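This site uses cookies to remember your settings. By carrying on you accept them. Accept | Manage

Bench arm build – questions we keep getting

By Hiba Harb
13/08/2021

14 comments | Share

Writing these down so I can stop typing the same email. Covers the arm on the back bench at the Plostholm shared workshop. Will fix typos when I get a minute.

What is it?

A one-armed pick and place setup. Arm, gripper, small computer under the bench, a lot of tape. It's meant to pick things up off a table and put them somewhere else on the same table. That's the whole ambition for now.

Who built it?

Me and Gheorghița Iordache. She did the wiring and the power side, I did the code and most of the swearing. A few members helped carry the table in from the van.

Did you make the arm from scratch?

No. Bought the arm secondhand, in January, with a dead power supply and no manual. The table mount and the software are ours. We did try printing our own fingers – they bent. Went back to the ones that came with it.

What did it cost?

More than planned. The mount was 100 dollars in steel and bolts. Power supply was 200, and that's the one place I'd say don't go cheap. Not posting the price of the arm, it was a favor and you won't get the same one.

What software?

We call it Umeck. It's a pile of Python scripts with a config file. One script reads the joints, one plans the move, one talks to the gripper. If you're hoping for a nice window with buttons, there isn't one. Everything runs from the terminal.

Can I have the code?

Ask me at the workshop. It needs cleaning up before it goes anywhere public, half the paths point to my own laptop.

Why does it move so slow?

Speed limit in the config. It stays low while people are near the bench. Please don't edit it "just to see". Somebody did, and we spent an evening re-tightening the mount.

Can I use it?

Members, yes, after a short intro with me or Gheorghița. Max 4 people at the bench at a time. Rules:

Know where the stop button is before you power up.
Hair tied back, sleeves up, no lanyards.
Nothing liquid on the table. Cups are for picking up, not for coffee.
Power down at the switch, not by pulling the plug.
Write in the log what you changed. Even if you changed it back.

It won't home. What do I do?

Check the stop button isn't still pushed in. It's nearly always that. After that, check the connector at the base – push it till it clicks. Then restart the script. If it still won't home, leave it off and leave a note. Don't move the arm by hand with the power on.

The gripper closes on air.

Table position is off. Someone leaned on the table, or swept under it and nudged a leg. Line the legs up with the tape on the floor and run the calibration script again. Takes 5 minutes. Do it twice if the first one looks odd.

It drops things half way.

Grip force too low, or the part is slick. Raise the force one step at a time. Thin plastic will fold if you go straight to the top setting, ask me how many cups we've been through. Also wipe the finger pads, they pick up dust and then nothing holds.

What's the Fullell adapter people mention?

A flat plate that goes between the arm and the table mount. Gheorghița drew it up and named it, don't ask me why. The drawing is in the binder. If you copy it, the holes go all the way thru and you want washers both sides.

And Tarawneh?

That's the next build. Same idea on a rolling base. Not started, no date, please stop asking Gheorghița.

What do you use for test objects?

Whatever is cheap and easy to tell apart. Pen holder with a couple of markers in it, a pink cup, a red block. Different heights, different widths, so you find out fast if your approach is wrong. The cup is a good first target – wide at the top, narrower lower down, so where you grab it matters. Set them out with space between, you can squeeze them closer once your moves are clean.
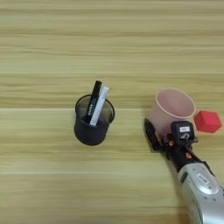

Gripper down low by the pink cup, both times. 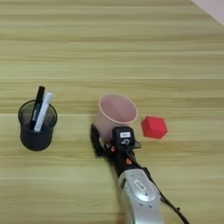
Do I need to know how to code to build one of these?

Some. You should be able to read a script, change a number and put it back when it breaks. The building part is mostly drilling, bolting and crimping, and you can learn that at the workshop. Find a partner who's good at the half you're bad at.

Get workshop news by email once a month. Enter your address | Sign up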